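Ticket: Sleep diary entries landing on the wrong night
Status: Resolved
Opened by: Edit Erdős, Viltholm counseling service
Assigned to: Sepehr Tabrizi
Opened: 22 May 2025
Product: Rarton client diary, clinic edition
4 comments

Edit Erdős
Several of my clients fill in the sleep and mood diary between sessions. For two of them the nights are off by one. A client tells me she slept badly on Monday night, and the chart shows Monday as a good night and the bad one under Tuesday. Both are doing sleep work for insomnia after a loss, and we use the diary to set their time in bed for the next week, so I need the nights to be right. The weekly average looks fine. It's the single nights that are wrong.

I first thought the clients had made a mistake. Then I sat with one of them during a session and watched her enter a night on her own phone. She picked the right date and it still came up a day late on my side.

There is a second problem that may or may not be related. The nightmare rating is missing for some nights even though the client says she filled it in.

Sepehr Tabrizi
Thanks, that's useful. A few things to check before I go into the logs:

- What time of day do the two clients usually fill in the entry?
- Are they using the app or the web form?
- On your side, is the chart set to "night of" or "morning of"? It's under Diary, then Display.
- Does the same thing happen with the mood entries?

Please don't send client names here. The diary number at the top of the chart is enough.

Edit Erdős
One fills it in right after waking, usually before six. The other does it in the middle of the night when she can't sleep, which I've asked her not to do, but she does. Both use the app. My chart is on "night of." Mood entries look right for both of them.

I asked Kristóf Boros, who shares the office, to look at his clients. He has the same setting and none of his are off. His all fill in the diary at bedtime the next evening, if that matters.

Diary numbers sent by private note.

Sepehr Tabrizi
It does matter. I went through both diaries. What I found:

1. The app saves each entry with the date the client picks and the time she pressed Save.
2. The chart is supposed to use the date the client picked.
3. For entries saved before 6 a.m. the chart was using the save time instead, and putting the entry under the calendar day it was saved. That moves it forward by one night.

Entries saved later in the day are not touched by this, so Kristóf's clients look normal.

Tried so far:
- Switched the chart to "morning of" and back. No change.
- Cleared the chart cache for both diaries. No change.
- Had Wulan Jugah make a test client and save an entry at 5:40 a.m. for the night before. The entry showed a day late. Same entry saved at 9 a.m. showed correctly.

So we can make it happen on purpose, which helps. I've passed it to Szabolcs Gulyás on the chart side.

About the nightmare rating: the scale on the phone starts with the slider at 0, and if the client leaves it there it is saved as blank. A client who had no nightmares and means 0 has to move the slider and bring it back. Could you ask whether the missing nights were nights without nightmares?

Edit Erdős
I asked. Yes for most of them. One night she says she rated it a 4 and it's blank. She remembers because we talked about that dream in session.

Until this is fixed I'm having both clients keep a paper diary next to the app. One of them was getting upset that the chart didn't match what she remembered, and started to wonder if her memory was going. I'd like that written down somewhere. For people who already doubt themselves, a wrong chart isn't a small thing.

Sepehr Tabrizi
Written down, and I raised the priority. I also looked for the missing 4. It was saved, but under the shifted date, and then the next night's entry was put on top of it with a blank rating. So the value is in the database and can be restored. The two problems are linked after all in that one case.

Szabolcs Gulyás
Cause confirmed. The chart had an old rule meant for people who stay up past midnight and fill in the evening mood form late. When the Fulitz update merged the mood and sleep charts, the rule was carried over to sleep entries, but with the shift going the wrong way. I've taken it out for sleep entries. Mood entries keep it, and it works properly there.

I checked the last 2000 sleep entries on the clinic edition. Almost 100 were on the wrong night, all saved before 6 a.m. We have moved them back to the date the client picked. Where two entries ended up on the same night, both were kept and the later one was marked so the therapist can choose.

Sepehr Tabrizi
Edit, could you check the following on your side:

- Sign out and back in once, so the chart reloads.
- Compare one week of the chart with the paper diary.
- Look for any night with a small yellow mark. Those have two entries and need you to pick one.

Edit Erdős
Compared a week for each client. All nights match the paper now. There was one yellow mark, the night with the 4, and I picked the right entry. The client has seen the corrected chart and was relieved.

One more point. I had set time in bed for one client from the wrong chart. The average was the same so the number didn't change - but other therapists who look at single nights, for example the night after a hard session, may want to look again. Could you send something out?

Sepehr Tabrizi
A notice went to all clinic accounts this morning. It names the problem, lists how to find the yellow marks, and asks therapists to go over any decision they made from single nights. Each therapist with a changed entry also got a list of diary numbers.

The slider starting at 0 is now its own ticket. The plan is to have no value selected until the client touches it, and to add a "none" button. That is due in the September release. Until then, please tell clients to move the slider even when the answer is 0.

The Szabó clinic reported the same shift and has been merged into this ticket. Closing.

Was this helpful? 50 found this helpful
Shares: 4 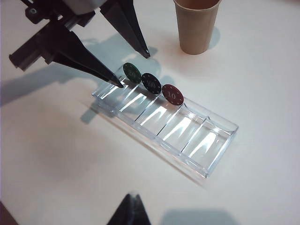 If a client wakes up at 3 a.m. and fills in the diary then, which night does the entry belong to?

It goes under the night the client picked on the date screen, whatever time it was saved. For a client who went to bed Monday and wakes at 3 on Tuesday, that should be Monday night. It's still better to wait until morning, so the whole night is covered.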